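Home | Browse topics | Unanswered | Tags | Log in

Sewing machine table too low, can I raise the legs?

Eluned Griffiths
Posted 20th November in Home & Workshop

I have a secondhand Wollimon folding table with metal legs. The top is 700 mm off the floor and my shoulders ache after an hour of quilting. I'm tall and I'd like it closer to 760. The legs are round tube with plastic caps on the ends. I don't want to weld anything.

I tried bed risers in March and the table rocked whenever I sewed fast. 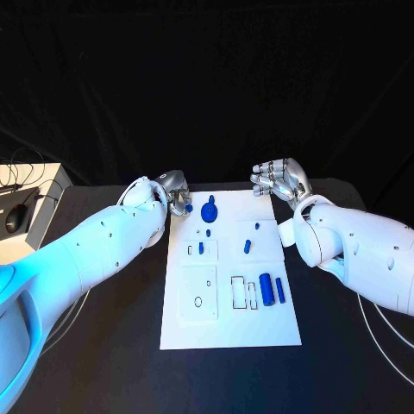 The floor is old vinyl over concrete and slopes a little toward the door. I can drill the legs if I have to, but I'd like to be able to fold the table flat again afterward.

Liu

Pull the caps off and measure the inside of the tube. If it's a standard size you can buy threaded inserts that tap in with a mallet, then screw in leveling feet with long stems. Get the ones with a steel stem and a lock nut. Mine give up to 2 inches, and that's as far as I'd go on a folding table. Set the three higher corners first and bring the last foot down to meet the floor. Tighten the lock nuts when it stops rocking.

Check that the legs still fold past each other before you buy all four. On mine the feet hit the opposite rail and I had to back them out each time.

hudau_713

just get a lower chair

undale

A lower chair puts her knees higher and the foot pedal gets awkward. I went with the leveling feet too. Put rubber pads under them on vinyl or they leave dents.

We use cookies to remember your settings. Accept | Manage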